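Table Grid Play: Frequently Asked Questions

Last updated 29 November 2022

What is table grid play?

It's pretend kitchen play on a tabletop marked out with tape! Each square gets a job (chopping, washing up, vegetables), and at the end everything gets swept up. Rosário Garcia started it at the Sisay playroom in June, and we've loved it ever since.

What tape should I use?

Blue, if you can get it, as it shows up so well. Run one long strip across the table, run another the other way, and let them overlap where they cross. Press the crossing down with your thumb. Slightly crooked is completely fine, and ours usually are!

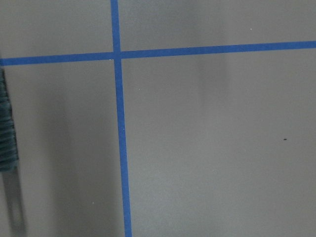

Do I need a lot of toy food?

No! Our Drarneo bin has 100 pieces in it and we rarely put out more than a handful. Lemon slices are a big favorite with the toy knife, and knobbly things like ginger are great for guessing games with eyes closed.

Can I use a real cutting board?

Yes, please do. Bamboo is lovely, and one with a loop handle can hang on a hook afterward.

How does the sweeping part work?

Lay the dustpan flat, with its opening toward the food, and brush everything in. Corn, ginger and potato make a good first round. A plastic tub at the side is handy for whatever you've gathered up.
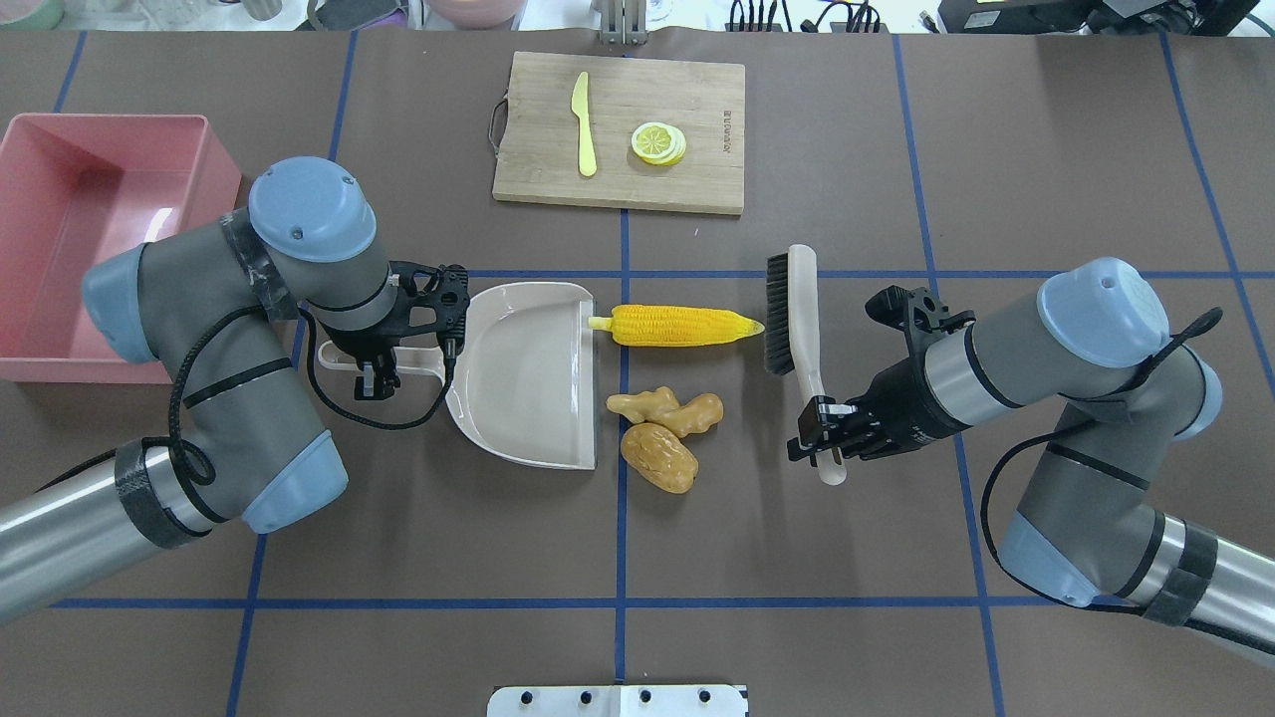 How long does a round last?

Bronwyn Paewai's record is 13 minutes, but 2 is plenty for beginners.

Does the tape have to come off every time?

We leave ours down until the edges start to lift, then peel it slowly from one end.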